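Bin picking cell: arm faults out mid-pick, but only when it reaches to one side of the bin

Asked in Robot Cells & Integration
July 16, 2022
Tags: bin-picking, cable-dress, protective-stop, grippers
Viewed 3,762 times

Hi all, long-time lurker, first question, sorry it's a long one.

I look after a small picking cell at Plomell. We do mixed-item bin picking, one arm over one metal bin, soft-ish fingertips on a two-finger gripper, and the whole point of the thing is that it grabs whatever odd stuff we throw in there. It has been running since October and for most of that time it was boring in the best way. Then a couple of weeks ago it started throwing collision stops in the middle of a pick. The arm goes down, gets close to the item, and bang, external torque limit exceeded, brakes on, everybody looks at me.

The part that's driving me nuts is that it's lopsided. Picks at one end of the bin are fine all day. Picks at the other end, where the wrist has to swing a good way round to line the fingers up, fault maybe one time in five. Same items, same speed, same grip force. If I move the exact same item across the bin, it picks it and carries on like nothing ever happened.

What I've tried so far:

Raised the collision threshold a little. Fewer stops, but I didn't like it and put it back.
Redid the payload identification. The mass came out close to what was already in there.
Swapped the fingertips.
Cut the approach speed in half. It still faults, it just takes longer to get there.
Checked the bin position against our tape marks. It's clamped down and it hasn't shifted.
Went through the log. I have 261 stops saved and in nearly every one the torque spike shows up on the wrist axes first. I don't see anything on the base or the shoulder.

And then on Thursday it did something new. The gripper lost communication partway through a pick and stayed put with the fingers down near the item. Power cycled it, it came back, ran for the rest of the shift. It has done that 2 times now. I don't know if that's the same problem or if I've just been blessed with a second one.

My boss would like me to turn the collision detection way down so we can finish the current test run. I would like not to do that, but I need something better to tell him than "I have a bad feeling." There's a fence and a door switch, so nobody is standing in there with it while it's in auto, but we do go in to swap items and do teaching in reduced speed.

I've put in a shot of the cell during a pick. The cables and hose go along the arm, hang down in a loop by the wrist and then come back up to the flange side.
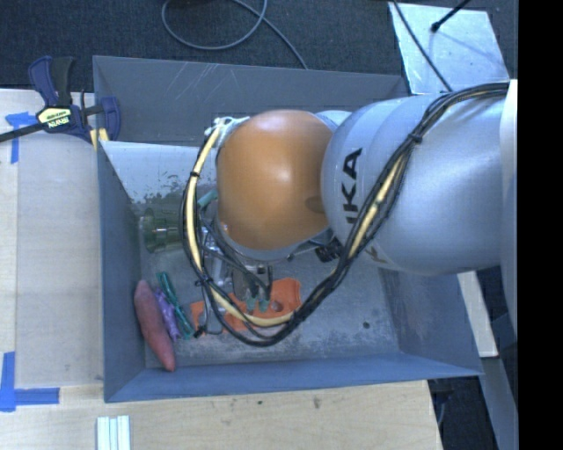
5 min read

Forgot to say, the cables were re-tied when we changed grippers this spring. I did it myself with whatever ties were in the drawer and it seemed fine when I jogged it around. The old gripper had fewer wires and I remember the bundle being a lot skinnier. I didn't film it or measure anything, so I can't tell you how much slack there was before versus now.

Any ideas welcome, even the insulting ones.

3 answers

Answer 1 (accepted, 19 votes)

I'm going to skip the threshold question for a second and go right to your cables, as I'm pretty sure that's your whole problem, both halves of it.

Look at where that loop is in your own photo. It's hanging well under the arm, down at the level where the gripper is working, and from that viewpoint it crosses right in front of the orange thing on the floor. Maybe there's more clearance front to back than I can judge from one picture, but a loop that low inside a metal bin is going to find a wall sooner or later. When it does, or when the wrist turns far enough that it runs out of slack, the bundle pulls on the wrist and the controller sees a torque it can't explain. It doesn't know or care whether that's a person's arm or a fat bundle of cable. It stops. So your collision detection is working and you have been getting true collisions (or true pulls, anyway) the whole time.

It fits the lopsided thing too. One end of the bin leaves the wrist in a comfortable pose, the other end winds it up.

I had nearly this exact fault on a Magyar cell a few years back. Ours was an air hose that got stiffer on cold mornings and we spent an embarrassing amount of time blaming the vision.

How to prove it, in this order:

1. Empty the bin. Put the robot in reduced speed with the enabling switch in your hand, from outside the bin's reach.

2. Jog to one of the poses from your saved stops. Pick one of the worst ones. Stop above it and creep down and watch the bundle and not the fingers. You want to know two things: does it touch the bin, and does any section go tight.

3. Put the live axis torque up on the pendant while you do it. Turn the wrist slowly through the range your picks use. If the torque climbs as the bundle winds up and drops again when you come back, you're done, that's your fault.

4. Do the same at the good end of the bin so you have something to compare with. Write both down. That's your "something better" for the boss.

Now the gripper dropping out. I count that as the same problem until shown otherwise. Some thin wires branch off near the gripper, and if the tie down there is snug, all of the flexing happens in one short bit of wire right next to it. Wires break inside the insulation and look perfect from the outside. Power everything down and lock it out, then undo that tie and feel along the wires for a soft spot. If you have a spare gripper cable, just fit it. Don't bother wiggling the old one with a meter for half a day like I did. I'd also have a look at the connector wrapping up at the top of the loop, it looks kind of tangled from here and I wouldn't trust it to be taking the strain properly.

For the permanent fix: get the loop up and away from the tool. You need enough slack for the full wrist turn plus a bit, but you want it carried on the back of the arm with a spring return or a proper dress pack, so it feeds out when needed and gets pulled back after. We used a Lidon retractor kit and it's been fine. Ties straight around the bundle and nothing else let it slide and sag wherever it wants. And put a limit on the wrist rotation in your pick planner. With a two-finger gripper you can nearly always grab the thing turned 180 degrees the other way, so let it choose the pose that unwinds instead of the one that winds.

About your boss. No. Please don't turn it down. If you raise that limit, the arm keeps going while the cable is snagged, and then something gives: the connector, the hose, or the wrist. And you said yourselves that you go in there to teach. Whatever your risk assessment says about that detection, somebody signed it with the number that's in there today. Changing it to finish a test run means redoing that paperwork, which will take longer than moving the cable.

Comments on this answer

OP here. Well. I did steps 1 to 4 this morning. At the bad end the loop lies against the wall of the bin and then goes tight as the last part of the wrist turn happens, and the torque on the last axis goes up like a staircase. At the good end it barely moves. I feel very silly and very happy!

Great, that's as clear as it gets. Did you find a soft spot in the gripper wires?

OP again. Yes, right beside the lowest tie. One of them folds over like cooked spaghetti. Spare is going in, and my boss has seen the torque numbers and dropped the idea. I'm ordering a retractor on Monday and the cell stays off until then.

Answer 2 (4 votes)

Agree with the cable theory, but I'd add two things.

Your payload data. When you ran the identification, was the loop hanging like that? If so, part of the bundle's weight got counted in some poses and not others, and the result is a kind of average that isn't right anywhere. "Close to what was already there" doesn't tell you much if the first one was done the same way. Run it again after you've moved the cables and also check the center of mass, people look at the kilograms and skip the rest. A wrong payload eats into your margin, so a small tug that should have been tolerated trips the limit.

The other thing is the approach into the bin. Does your planner know the cables exist? At Grirkombridge we only had the bare arm and the gripper in the collision model for ages and the planner would happily choose poses that shoved the hose into the side of the tote. We added a fat dumb cylinder around the wrist to stand in for the bundle. It costs you some picks in the corners. We lost a few items that sat tight against the wall and had to nudge them out first, and that was a trade we could live with. In your bin there's stuff lying right down in the corner, so expect to see this.

Also keep your log of stops! Rerun the same poses after the fix. If you only put it back in production and wait to see, you'll never be sure if you fixed it or got lucky with where the items landed.

Answer 3 (-2 votes)

Could be the brakes. We had a robot that stopped randomly and they changed a motor and it was ok after. Or maybe try a software update, what version are you on? I would just bump the limit 10 percent or so and see if it goes away, that's what we do and never had a problem.

Comments on this answer

Brakes wouldn't care which end of the bin he's picking from. And please don't suggest bumping limits to someone who has told you people go into the cell.

Only trying to help. It was a different make of robot so maybe not the same.

OP: thanks anyway, I did check the software and it's current. It was the cables.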